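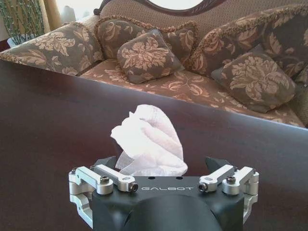
December 26, 2024

Cellar notes, cider trials. Pulled samples from all the Undau barrels this morning and I'm so pleased with where they've gone! In April I'd have poured half of it down the drain. Barrel 18 was all struck match and wet cardboard back then, and now it smells of quince and a bit of beeswax, with an acidity that keeps going long after you spit (I didn't always spit).

Readings: 18 is dry as a bone. 25 still has a touch of sugar and I want to leave it alone. pH on both is where I'd hoped, numbers are in the blue binder.

Tried the Chaimongkol pears against last year's bottles. Much more tannin this time, grippy in a good way, and a lovely salty finish. We pressed 589 liters of it and I wish it were double. The lot we fermented with the Hodix yeast is cleaner but duller, all fruit candy up front and then nothing. Wild ferment wins again, at least to my taste. Please taste blind before you read this and argue with me!

Blend trial, 100 ml cylinder: mostly barrel 18, a splash of pear. Too much pear and the nose goes flat, so start low and creep up. Second attempt was gorgeous. Third one I forgot to write down, sorry, but it was worse.

To do: top up the two barrels by the door, new bungs, rinse the small press cloths again (still a whiff of vinegar). Ask the Nirkarville orchard if they have any late russets left in cold storage. Leftover blend is in the fridge, top shelf, green tape on the neck. Let it warm up a bit before you taste it.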